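Rules I keep for simulated gripper runs

We moved most of our gripper testing into simulation last June. The project is called Niltach, and it has 1000 planned runs in furnished rooms, of which 261 are done. I look after the logs. People on the team kept asking me which runs count and which don't, so I wrote down what I go by.

None of this comes from a published standard. The safety standards for real arms are about people and machines sharing a space, and they don't say much about how to keep a clean set of simulated trials. I still read them, and some of the habits carry over.

Name the start state

Every run gets a written start state before anyone presses go: fingers open or closed, wrist angle, which room file is loaded. If it isn't written first, the run goes in the practice folder. I used to fill these in afterward from memory and got several wrong.

Freeze the room

Once a batch starts, no one edits the room. That includes lighting and things on the walls. We lost a Tuesday to this when a wall color was changed halfway through the Imrie batch and the two halves could no longer be compared. Now the room file is locked and gets a new number if it has to change. The current one is 3222.

Keep the bad ones

A run that ends with the fingers closed on air is a result. So is a run that stalls. We mark it, give a reason code if we know it, and leave it in. The only runs I delete are ones where the simulator itself crashed, and those still get a line in the log.

Check the wrist view

The wrist view gets looked at before the overhead view. Overhead, almost everything seems fine. From the wrist you find out what is in the way. Working up underneath a wooden frame, with boards crossing at a steep angle over the fingers, I want to see the gap between the fingers and the boards on either side of it. If I can't tell from the view which surface is nearer, I read the distances from the simulator and write them down — guessing is not allowed in the log.
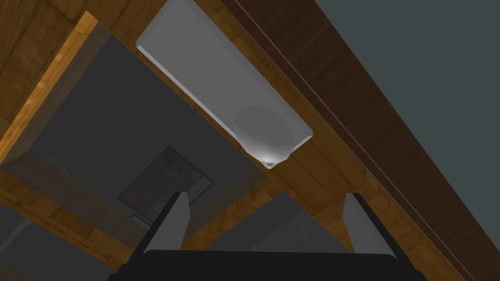
Two people sign off

One person runs the batch and a different person accepts it. The second person opens 3 runs picked by the script and compares them with the log. If one doesn't match, the whole batch goes back. This is slow and there have been complaints about it, some of them mine.

I'm still working on a rule for contact forces. Our old tool, Flallo, reported them one way and the new one reports them another, and I haven't found a fair way to put both in one table. Until I do, they stay in separate files.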